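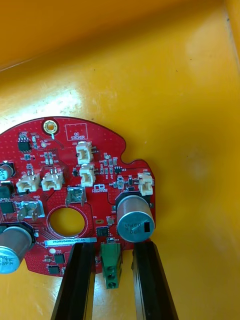

copperbench commented: Before you touch the grip force, lock the exposure on the wrist camera and run the same pick again. Auto exposure over shiny plastic will move your grasp point around all day and make you think the fingers are at fault.

Glare and grip setup on a small parts cell, where do I start?
Posted by flangeface, December 7, 2024, in Cells and Grippers

Okay, exposure is locked now, thank you, and I've edited this so it's all in one place.

I'm setting up the sorting cell we call Zorndale and I'm having far too much fun with it. One arm, two flat fingers, camera at the wrist. It works on returned electronics: boards, solenoids, cable bundles, whatever comes in. The containers are glossy yellow and orange because that's what we had, and I'd like to keep them if I possibly can, they look great.

Two things are bugging me. First, the overhead light comes straight back off the plastic, and anything silver lying near a bright patch gets its outline mangled. Solenoids are the worst. The segmentation finds the housing fine and then loses the tip of the plunger, so the center it works out is off and the fingers come down crooked.
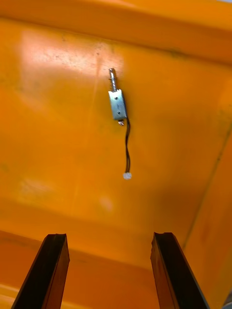

Push-pull solenoid in the orange container, fingers open, glare to the upper left.

Second, boards. I've been gripping by the edge, and I can't decide how hard to squeeze or which bit of edge to go for. The red ones have a terminal block hanging over the side, and the approach likes to put a finger on either side of it. Is that okay or am I going to crack something? Force is at 18 newtons now, which was the default in the Henwood gripper profile and I never changed it.

Any tips at all are welcome, including "you've set this up backwards"!

mudlark_ee
Accepted by the poster

Lovely cell to be working on, mixed returns are the best kind of mess. I look after one very much like it and most of my pain was lighting, so let me start there.

Turn the overhead light off and put a diffused one low and to the side. You can buy a proper dome but I used a sheet of white acrylic over a cheap panel and it did the job beautifully. If you can't switch off the overhead, put a polarizing film over the lamp and another on the lens, and turn the lens one until the patch fades. It'll cost you some light, so you'll have to bring the exposure up. Mine sits at 2000 microseconds and the arm has to be at a full stop before it triggers. Then clean the containers! Specks and scuffs in a bright area can turn into little blobs in the mask, and I lost an afternoon chasing "parts" that were dust. Damp microfiber, no solvent, and let it dry before you take a new background shot.

For solenoids, stop using the center of the whole outline. Fit a rectangle to the housing and grip that, across the short side. Leave the plunger out of it completely. It slides, so it's a terrible thing to plan around, and the spring doesn't want a finger on it either. Keep the wires out of the mask too, or a long tail will drag your center way off the part.

Cable bundles need a different recipe again. Go for the cinched spot if there's a band or a piece of tape, come in square to the bundle, and close slowly. Loops to either side will swing, so lift straight up and pause before you travel. If your containers have a shelf in them, add it to the collision model as a solid block with its front lip included. I modeled mine as a thin sheet and the fingers found the lip on the very first run.
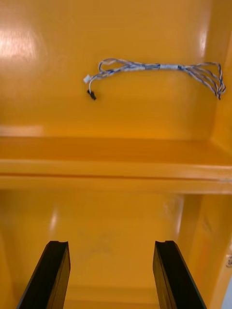 I'd also set a retreat point well clear of that lip and make every move into the upper level pass through it, even the ones that look safe. It adds a moment to the cycle and I've never regretted it. Teach it at low speed with your hand on the stop, and teach it again any time the fingers come off for service.

On force, 18 is more than I'd want on a bare board edge. I run 7 with thin silicone pads on the fingers and haven't dropped one. Change the pads when they go shiny.

oldrelay

just put matte vinyl in the bottom of the bins. done. also check your finger screws

tinyservo

Seconding the vinyl, but test a corner first as ours bubbled (we got it from the Abernathy catalog, the thick gray one is better).

For the boards, straddling the terminal block is fine as long as the fingers are pushing on bare board and there's clearance to the block on both sides when they close. I'd measure that with calipers and put it in the profile as a minimum opening. Ours is 17 mm for a block of a similar style, yours may well be different. Stay off the capacitors, they stick up and they're an easy thing to catch on the way in. If you see the board pivot when you lift, the grip is too far from its center of mass, and a suction cup on the flat part may be the better tool for that one type.

Please post how the polarizer goes, I've been wanting an excuse to try it!

flangeface commented: Film is ordered, pads are on, and I've dropped the force to 7. Already so much nicer to watch! I'll redo the shelf model next and put the new profile up in the files section.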